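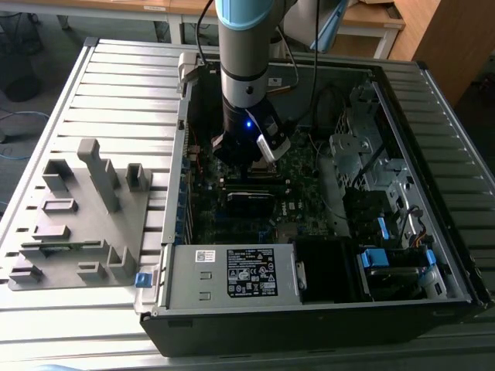

Tsung-han Leung
Monday, December 11, 2023

The Dell is going back together this month, so these are my notes on the board side before I forget which screw went where.

Background for anyone who missed the August post: Chae-won Joo passed the tower on to me when the Medham office cleared its storage room. It started, ran for 18 minutes and shut itself off. I repeated that often enough to believe it. The CPU was reporting 85 degrees C at idle, and the old thermal paste had the texture of chalk.

Working position first. I lay the tower flat with the open side up and leave the power supply in. Some people pull the supply to get more room, but on this case it sits at the far end from the socket and is not in the way. The drive cages can stay as well. The one thing I do move is cabling. The bundle along the perforated metal cage is stiff, and it springs back over the board if it is not tied down.

The slatted metal table is good for this. Dropped screws are the drawback – they go straight through the gaps, so put a tray underneath or keep the screws in a cup.

Socket notes:

Clean the processor lid before you lift it out of the socket. Isopropyl alcohol on a lint-free wipe, working from the edge toward the middle. The clamp holds the chip still while you rub, and nothing gets down among the contacts.

Release the lever, lift the chip straight up, set it in a plastic tray. Look at the socket under a strong light from a low angle. A bent contact shows up as a break in the pattern. Mine had none.

When it goes back, match the corner mark and let it drop under its own weight. If it has to be pushed, it is the wrong way around.

Paste is one small dot in the center. Kanako Kudo prefers a thin spread layer and has sent me her measurements, which put the difference at 3 degrees in her favor. I have not been able to reproduce that.

Cooler screws get tightened in a diagonal pattern, two turns at a time, until they stop. Do not take one corner all the way down first.

Still open: the memory. It has 8 GB now and I would like to double that, but the stick I ordered from Tullgate was the wrong speed and is on its way back. The hard drive stays until I have copied everything off it. After that I will probably swap it for an SSD and reuse the bay.

I will post idle and load temperatures once it has run for a full evening with the side panel on.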